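Vedix Whole-Floor Dehumidifier
Owner's Guide

Section 3: Placing and Starting Your Dehumidifier

You've got it out of the box, so now comes the fun part! A dehumidifier makes a real difference to how a home feels, and most people notice it first in the bedding and the towels. Give yourself an evening for this section. The steps themselves are short, but the unit has to stand for a while before it can run.

The Vedix is rated for a single floor of up to 2,730 square feet with the inside doors open. In a smaller home it will run less often and you can use the quieter fan speed most of the time.

3.1 Choosing a room

Dampness collects in more places than the basement. Walk through the house with the small humidity meter from the accessory bag and leave it a few minutes in each room before you read it. Laundry rooms, closets on outside walls and the entry, where coats and shoes come in from the rain, are all worth a look. Write the readings inside the back cover of this guide. You'll love having them to compare with later.
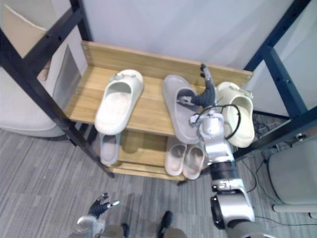
The room with the highest reading is usually the best home for the unit, as long as it has a grounded outlet and stays above 41°F. If two rooms come out close together, pick the one nearer the middle of the floor and leave the doors open between them.

CAUTION: Do not place the unit in a bathroom, in a shower area, or anywhere it could be splashed. Do not use an extension cord.

3.2 Marking the position

1. Find a flat, level spot. Low carpet, tile and hardwood are all fine. On thick rugs, set the unit on the plastic base tray.

2. Measure at least 14 inches from the back of the unit to the nearest wall, curtain or piece of furniture. The air intake is on the back and it needs the room.

3. Mark the footprint with low-tack tape. Then live with it for a day, opening doors and walking past with a laundry basket, and move the tape if it's in your way. It is so much easier to shift tape than a full-size dehumidifier!
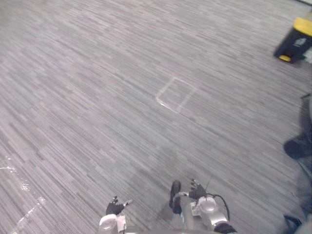 Figure 3-2. Tape square on carpet.

4. Check that the power cord reaches the outlet without crossing a walkway.

5. Roll the unit into place, turn it so the display faces the room, and press down both front wheel locks.

6. Let the unit stand upright, unplugged, for 9 hours. Overnight works well.

WARNING: If the unit was laid on its side during the move, let it stand for a full day before plugging it in. Starting too early can damage the compressor.

3.3 Bucket or hose?

You can let the water collect in the bucket or send it straight to a floor drain. The bucket is simple and needs no tools. The hose means you can go away for a week and forget about the whole thing, and we think it's worth the extra few minutes if you have a drain close by.

To use the hose:

1. Take out the bucket and set it aside.

2. Twist the Rurnberg fitting onto the drain port, hand-tight only. Pliers will crack the collar.

3. Push the hose over the fitting until it meets the ridge, then slide the clip back over it.

4. Run the hose downhill all the way to the drain, with no loops or kinks.

5. Put the empty bucket back in. The unit will not start without it.

NOTE: If your drain is higher than the port, you will need the Khasawneh pump kit, sold separately by Lultosell. See Section 7.

3.4 First run

1. Plug the unit in and press POWER. The display shows two dashes, then the current humidity.

2. Press the down arrow until the display reads 50.

3. Press FAN and choose HIGH.

4. Close the windows on that floor.

Expect the bucket to fill quickly at the start, especially in a humid summer. There's a lot of water in carpets, drywall and books, and it takes time to come out. After the first few days, switch to LOW and see whether the reading holds.

A light hum and the occasional gurgle are normal. Rattling usually means the bucket isn't seated, so pull it out and push it back in until it clicks.

The filter light comes on after 300 hours of running time. Rinse the filter in lukewarm water, let it dry completely, and hold FILTER for three seconds to clear the light.

Continue to Section 4 for timer and sleep settings.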